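Colour mixing bench: frequently asked questions

What is on the bench?
A clear rack with room for more tubes than we use, a glass beaker and a pink bowl. The colours go in the tubes. The beaker is for mixing and the bowl is for waste. 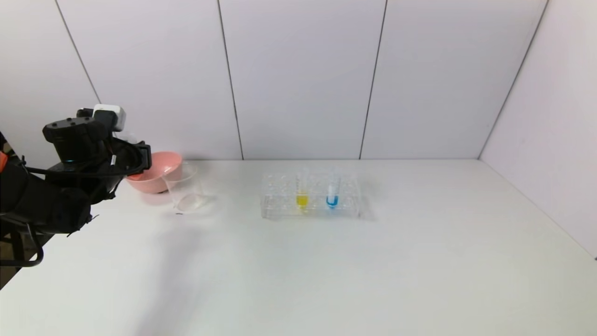

Stakunell Community Science Room - Bench Activities

Who is the activity for?
Anyone aged eight and over. Children under 12 need an adult at the bench with them. School groups should write to Babita Shukla at least two weeks ahead.

Are the liquids safe?
They are tap water and food colouring. Please don't drink them. They will mark light clothing, so wear an apron from the hooks by the door.

How do I empty the beaker?
Tip it slowly over the bowl with the spout facing in. A little colour left in the bottom is fine if you are mixing the same shade again. Otherwise rinse it at the sink.

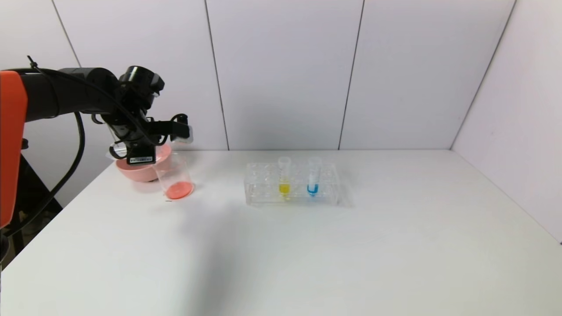
Can I use my own containers?
Small plastic cups are fine. Narrow-necked bottles are not, as they are hard to rinse and tend to tip over. Anything you bring has to go home with you.

Where do used tubes go?
Put them in the bowl. Tubes with colour still in them stay upright in the rack until you are finished. Eoin Heffernan washes the used ones at the end of each session and they go back in the drawer marked Avow. 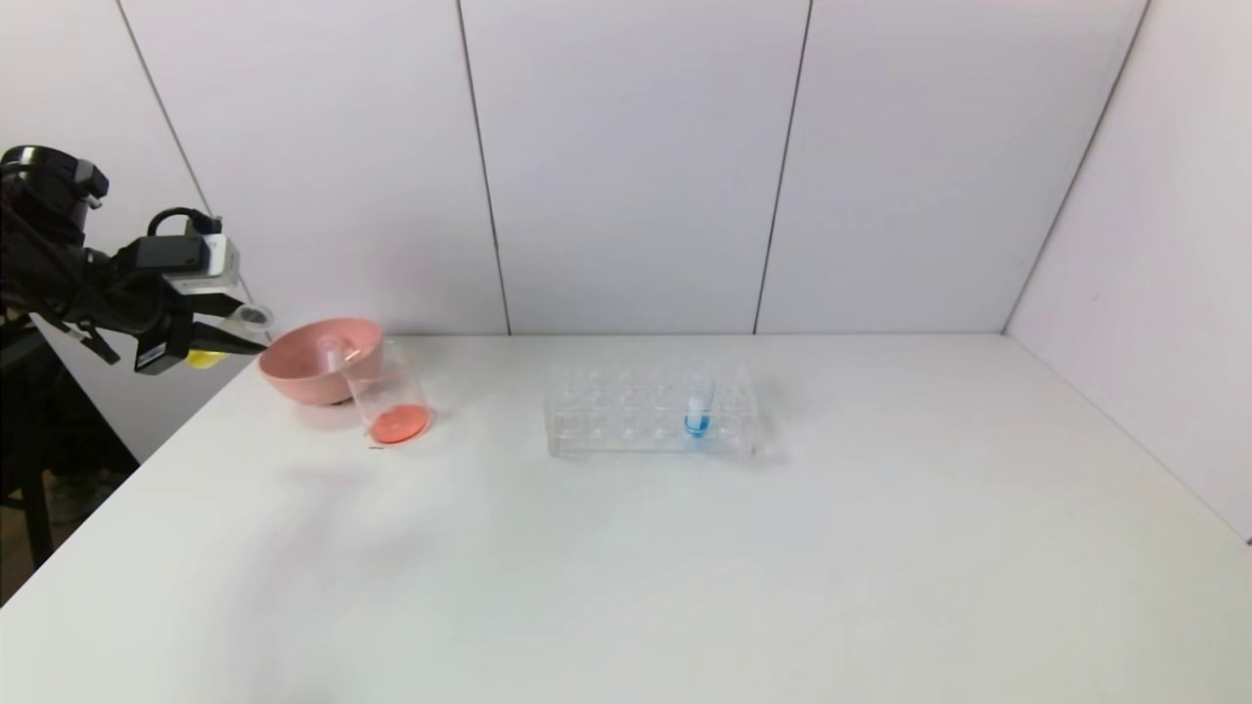

Pink bowl, beaker and rack on the bench.

What if I spill something?
Wipe it straight away with the blue cloths and tell whoever is on the desk. Yellow comes off easily. Red is slower and may need a second wipe with bench cleaner - please ask for it, it is kept in the locked cupboard.

How should I leave the bench?
Move the glassware to the tray first, then wipe from the back edge to the front. The white top shows every ring and drip, so check it from a low angle before you go.

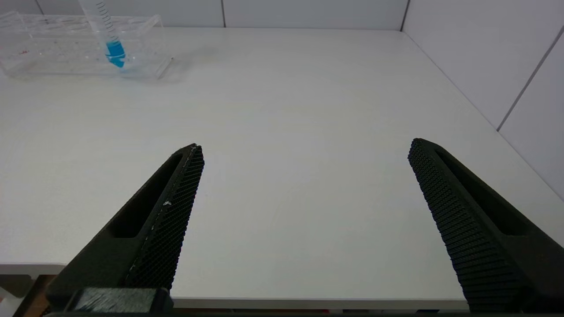 Small scratches and old marks that won't lift can be left alone. Don't use scouring pads on them. If you find a chip in the surface or in any of the glass, write it in the Moynihan room book and leave the item on the tray.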